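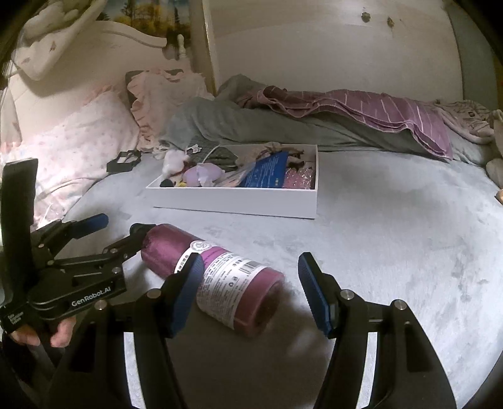

How early should you start getting a rental house ready between guests?

The minute the last car leaves the driveway. Checkout is at ten, the next lot turn up at four, and those six hours are shorter than they look once you've found out what went down the kitchen drain.

We've let out a holiday house called Eskola for long enough to have opinions. It has a terrace, a pool the size of a generous parking space, and a listing that uses the word "serene" more than I would like. These are the household habits that keep it running.

Start the laundry before you do anything else

Walk in, strip the beds, start the first load, then go and be depressed by the kitchen. The machine can work while you sulk. Own three full sets of sheets per bed: one on, one washing, one in the closet for the guest who eats spaghetti lying down. Buy them all in the same white. We had a period of tasteful sage green and it took one bottle of face cream to end it.

Wash towels at 140 degrees and skip the fabric softener. It makes them feel lovely and dry nothing. Half a cup of white vinegar in the rinse does the job, and no, they don't smell like salad.

The drain

Lift out the stopper in every shower and pull whatever you find. Don't look at it for long. A plastic drain strip costs less than a coffee, and the plumber charged us 265 dollars to do the same thing with a better attitude.

For the kitchen sink, a kettle of hot water and a squirt of dish soap after each stay will shift most grease. If your pipes are plastic, let the kettle sit a few minutes first.

Barbecue

Guests clean the barbecue in the same way they read the house manual. Heat it for 15 minutes with the lid down, brush the grates, turn it off, and empty the grease tray once it has cooled. Put a fresh foil liner in the tray. Check the gas by lifting the bottle, and keep a spare, as the one in use will run out with eight sausages on and a birthday in progress.

Remote controls

Wipe them with a barely damp cloth and change the batteries on the first of every month. It feels wasteful until you've taken a phone call at 11 p.m. from a grown man who can't turn off a ceiling fan.

My neighbor Paavo Kiiskinen, who has the place up the hill, tapes a spare pair inside the battery door of anything big enough to hold them. I laughed at this and now I do it too.

Terrace furniture

Bring the cushions in every evening you're there, and leave a lidded box next to the chairs for when you're not. A box two steps away gets used. A box in the garage is a decoration. Teak wants soap, water and a soft brush, going with the grain. Leave the pressure washer alone - I did our table with one in July and it has been hairy ever since.

Kitchen cupboards

Count nothing, replace anything chipped, and keep the glasses cheap. Ours come from the supermarket and break at a steady rate I've stopped resenting. Leave out two sharp knives and a decent cutting board. A drawer of nine blunt knives only gets you scratched countertops.

Smells

Open every window for 60 minutes, including in winter. Baking soda on the rugs overnight helps if you have an overnight. Plug-in fresheners don't help. They just give you fish and vanilla.

Last lap

Before locking up, I sit on the toilet lid, then on the sofa, then on the end of each bed, and look at whatever a guest would be looking at. Cobwebs, mostly. Then I run every tap, flush everything, set the thermostat and put the spare key back in its box. Write the key box code on paper at home as well. I once stood outside my own serene retreat with a mop until nearly dark.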